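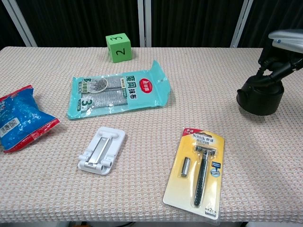
Week three of collecting demonstrations for Wunine, our small grasping model. I want to write down some things while I still remember them. 1/6

The goal for October is 1220 good episodes. Duván Cuadros and I share the shifts, and Nayeli Arboleda checks what we record. Yesterday she rejected 100 of mine. She was right – I started many of them from almost the same arm position. 2/6

Objects matter more than I expected. A foam cube is easy, and the model learns it quickly. Thin packages with shiny plastic are another story. The razor card and the cleaning cloths give us most of the failed grasps. 3/6

New rule from Nayeli: after each episode we move every object, also the ones we did not touch. It is slow. But before this rule the policy was going to the old place of the cube even when the cube was somewhere else. 4/6

We also keep the failures now, if the operator recovers. Duván has 300 episodes of this type, with a second or third try inside. I was deleting mine until last week, and I regret it. 5/6

Next we change the tablecloth for a plain one and repeat part of the set. If you have compared textured and plain backgrounds for training, please write to me – I would like to read your numbers. 6/6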